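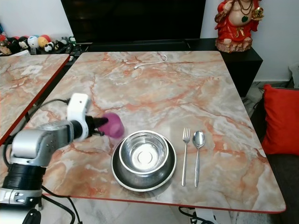
Table for one, with the purple cup in on the act

Our Living Room Table, and Everything That Ends Up On It

Jun 12, 2000

Hello and welcome to the newest page of my little house gallery! I promised my cousin Shiuli Pathirana I would finally put up something from the living room, after she sat through all those pages of the porch and the back steps. She picked the marble-patterned table out herself when we were furnishing the place in Travonberg, and she has been asking after it ever since (more than she asks after me, I think).

So this page is for her, and for anyone else who likes nosing around other people's houses. I know I do.

A few words to go with the picture up top.

The table. It's square, pale gray and white with those streaks of salmon and rust running all through it, and a thin red edge on the front. I wanted plain white. Shiuli said plain white would look like a doctor's office, and we argued about it all the way down Hitusmont Road and back again. She won, and I've gotten very fond of the rusty bits. There's a second one with the same pattern and the same red border just to the left – we got the pair, 96 dollars for the two of them, and carried them in ourselves.

The bowl and plate. Stainless steel, both of them. My mother served everything in steel and I never got out of the habit. I do own china, a nice set with blue flowers, and it lives on a high shelf where it can't get hurt. The steel gets used every single day, and I like how the inside of the bowl catches the light.

Fork and spoon. Side by side on the right, fork on the inside. At our house you get both whatever's for dinner, and you can sort it out from there. Rice is a spoon job if you ask me, but my brother-in-law will fight you on that!

The purple cup. See-through plastic, tipped on its side next to the bowl. I bought a stack of 11 at the Pant street market, thinking they'd do for one summer of cookouts. I still reach for them before the glasses.

The Buddha. He's on the right end of the black TV cabinet in his red robes, laughing away with his belly out, green pendant and dark beads and all, with something gold held up in one hand. I carried him home on my lap on a 30 minute bus ride and got a lot of smiles. He has sat next to every TV we've owned. Visitors with small kids, please say hello to him but don't pick him up – that rocky base is heavier than you'd think.

The plush gang. They're lined up along the cabinet over on the left, in with the remote controls. The little black-and-white panda is my favorite. The round yellow one and the white one with blue markings came later, and the row keeps growing whenever my nieces visit.

The white cable. Charging cable, back of the table. It lives there now.

Next page will be the kitchen shelves, once I've scanned the rest of the pictures. If you have one of these tables too, sign the guestbook and tell me what color yours is!

Back to the house gallery | Guestbook | Home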